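4.3 Hanging the wire baskets

The Furneck rail takes both basket types: the open bin and the long divided basket. Hang them before you load the work surface.

1. Wipe down the rail and the wall panel with a dry cloth.
2. Hold the open bin at the left corner and press both hooks over the rail until they seat.
3. Hang the divided basket near the center of the back wall. Leave the compartments empty for now.
4. Pull down lightly on each basket. If a hook lifts, take the basket off and repeat the step.

Note: Printed panels mark easily. Lift the baskets clear when you move them; do not slide them along the rail.

Caution: Do not load more than 2 lb in any one compartment.
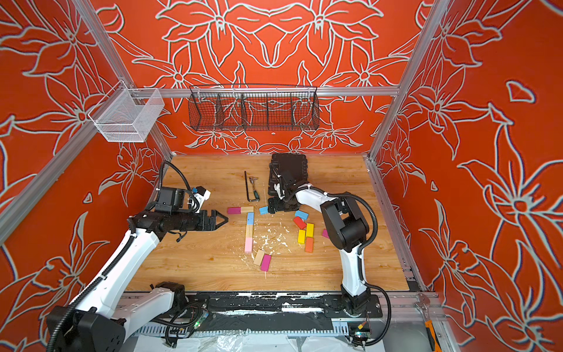 5. Put small hand tools in the divided basket, handles up. Bulky items go in the open bin.
6. Check the hooks again after 15 days of use.

Replacement hooks are part no. 687.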